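The Second Evening at Brumon

The festival opened on the Monday, and by the second evening the grass in front of the main stage had gone to mud. I had been hired to drive the golf cart. It had six seats and a plastic roof, and my job was to take performers from the car park to wherever their passes said they should be. I had done the same thing at Zorotley in May, where it rained less and the pay was worse.

My sheet for the evening said: Tue 6 July, cart four, artist pick-up, gate C. Under that someone had written the word Jadoon and underlined it twice.

Everybody knew who Jadoon were. They had been a duo, then a trio, then for one winter they had been just her, with a tape machine. Their last record had sold very well in countries where none of us had been. They weren't on the bill. They were supposed to walk on during the last act, do one song and leave, and we had all signed a piece of paper saying we wouldn't tell anyone. 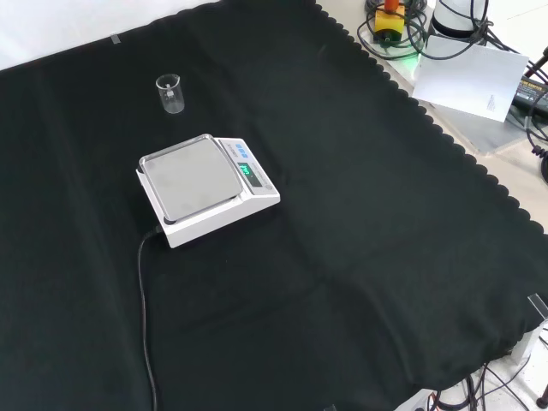

I got to gate C early and sat with the engine off. The security man asked who I was waiting for and I said I didn't know. He said he was waiting for them as well.

Two buses came and went. A comedian I recognised from television got out of a taxi, looked at my cart and asked if it was his. I said it wasn't. He got in anyway and sat in the back row eating crisps, and after a while I stopped minding. He asked whether the Zurnska tent was any good. I told him they were giving away trainers in there, 60 pairs a day, and the queue went round the back of the food stalls. He said he had never queued for a shoe in his life, and then he asked which sizes they had.

A grey car pulled in behind the bins. The driver opened the back door and she got out, smaller than I had imagined, in a yellow raincoat with the hood up. She was on her own. She had a carrier bag in one hand and she held the other out to the security man, who shook it and then remembered that he was meant to look at her pass.

"Is it far?" she asked me.

"Five minutes," I said. "Ten with the mud."
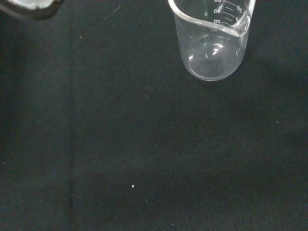

She sat next to me in the front. The comedian said hello and told her his name, and she said she knew it, and he was quiet for a bit after that.

We went along the metal track behind the big wheel. There were people on the other side of the fence, hundreds of them, walking towards the music with their arms round each other. A few looked over. I saw a girl in a silver hat look straight at the yellow coat and then look away again.

"What's in the bag?" the comedian asked.

"Sandwiches," she said. "I never know if there'll be anything."

There was a whole tent of food backstage. I had eaten there at lunchtime. I didn't mention it, as she had gone to the trouble of making them.

At the bend by the generators she asked me to stop. I thought she was going to be sick. Singers often are, and we kept a bucket under the seat. But she only wanted to listen. From there you could hear the main stage as a thump and not much else, and above it, quite clear, the crowd singing one of her songs. The band hadn't started it. It was being sung by people who were waiting for the band to change a drum.
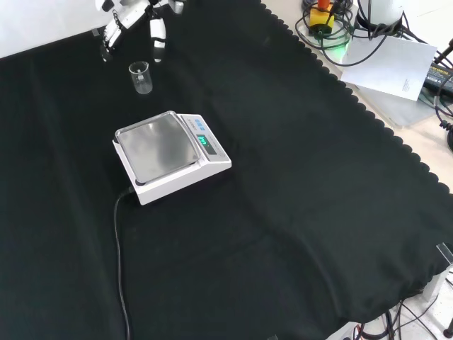
"They've got the second verse wrong," she said.

"Do they know you're coming?" asked the comedian.

"They're not supposed to."

I said I hadn't told anybody. It came out sounding guilty, though it was true.

She listened to the end. Someone on the stage must have hit a chord then, because the singing broke up into cheering. She opened the bag and gave us each a sandwich. Mine was cheese and pickle. She ate hers quickly, looking straight ahead, and wiped her hands on the raincoat.

"I thought I might go back to the car," she said.

The radio on the dashboard was asking where cart four had got to. I turned it down. I had no idea what I was allowed to say to a person like that, and there was nothing about it on the sheet.

"I can turn round at the water tanks," I said. "There isn't room here."
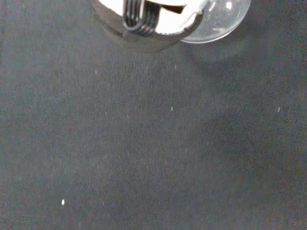 Issue 224

It took a while to reach the water tanks. The track was bad, and a lorry was coming the other way with its lights on, so I had to pull in and let it by. The comedian held on to the roof. When we got there I slowed down and looked at her, and she looked at the tanks.

"Keep going," she said. "I'll tell them the verse."

I dropped her at the foot of the ramp. She left the bag on the seat with one sandwich in it. A man with a headset ran down and took her up by the elbow, and the last I saw was the yellow hood going in between two black curtains.

I was told afterwards that there were 3,000 people at the front alone. I didn't see any of it. The comedian still wanted his trainers, so I drove him back to the Zurnska tent, and we heard the noise from there when she walked on. He took his hat off. Then he went and joined the queue.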